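**Progress note to the Tapsell Fund, March**

Dear Kylie,

Thank you for being so patient over this one. I had meant to write straight after the open day, but there was a good deal of tidying up to do, and then everybody wanted to talk about how it had gone, me included! You asked for news of how the second part of the grant is being used, so I'll start with the day itself and come to the money further down.

We opened the doors at Flondumholm at ten in the morning and had 615 visitors by closing time, which is a good deal more than we had planned for (the tea ran out before lunch). Many were families from the town, and there was a very nice group of retired fitters who stayed most of the afternoon and asked harder questions than any inspector I have met. Fletcher Baxter ran the table-top demonstrations under the Urer name, as agreed with you in the autumn, and he kept going with hardly a break. His idea was to put handling work in front of people at close quarters, with ordinary crockery and food, so that they could see how much care goes into a job we all do at home without thinking. 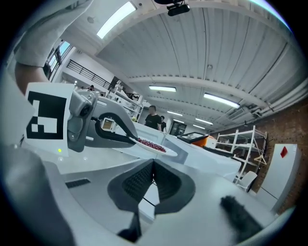

Will the demonstrations carry on now that the open day is over?

We plan to hold three more, smaller ones, before the summer, each for a single school or club, and all of them fall within the present grant.

As for spending, the day cost us £520 over and above staff time, nearly all of it on printing, refreshments and the hire of extra chairs. I had put rather more aside, so the difference has gone back into the Vinon line, where it will help with the handling trials. Those are coming along steadily. We have finished 21 of the sessions we promised you, and Fletcher is writing up his notes on them as he goes, a habit I wish I had learnt at his age.

There were a few things we would do differently. The talks upstairs clashed with the busiest hour, and some visitors missed them altogether. The signs from the car park were too small, and I had two complaints about the queue, both fair. We also ought to have had a sheet for people to take home, as several teachers asked for one and I could only offer them my email address on the back of a leaflet.

I'll send the receipts separately, together with the comment cards once they have been typed up. If you would like to come to one of the school visits yourself, do let me know and we'll keep you a seat near the front.

With warm wishes from all of us at Flondumholm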